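Handout 8 – Waiting lines and shared resources

Please read pages 2 to 9 of the course reader before the session. The exercise at the end will be discussed in room 214.

### 1. What we mean by a waiting line

A waiting line appears when people or jobs arrive at a moment when the server is busy. The server can be a bank clerk, a printer, a doctor or a ferry. In this course we describe every line by its arrival rate, its service rate and the number of servers.

Many students think that if the average arrival rate is lower than the service rate, then there is no line. This is a mistake. Arrivals are irregular, so a line grows for some time and disappears again. Only the long-term average is safe.

### 2. Two servers, one space

Consider a bakery where two workers use the same counter. Each of them is fast when alone. Together they do not give double output, as sometimes one must wait until the other has finished with the middle of the counter. We call this time *blocking*, and we write it as B. 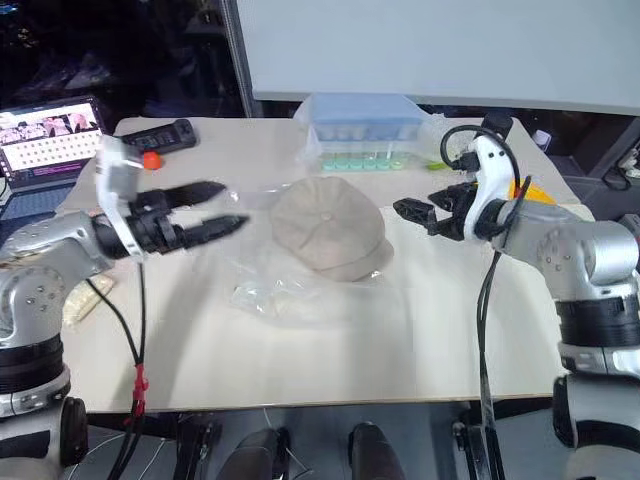 In the calculation, B is added to the service time of the worker who waits. Do not add it to both workers. Last May several students did this in the exam and received a service rate that was much too low.

Blocking is different from idle time. An idle server has no job – a blocked server has a job but cannot continue it.

### 3. Order of service

- First come, first served: the usual rule in shops.
- Shortest job first: lower average waiting, but long jobs may suffer.
- Priority: used in hospitals. See the notes of Ermelinda Patrício on the Rodetti clinic.

### Exercise

The Brimurden post office has one clerk. Customers arrive at a rate of 8 per hour and the clerk can serve 9 per hour. Find the share of time in which the clerk is busy, then the average number of customers in the office. Assume random arrivals and random service times, as in the reader.

Send questions to Tirta Gunawan.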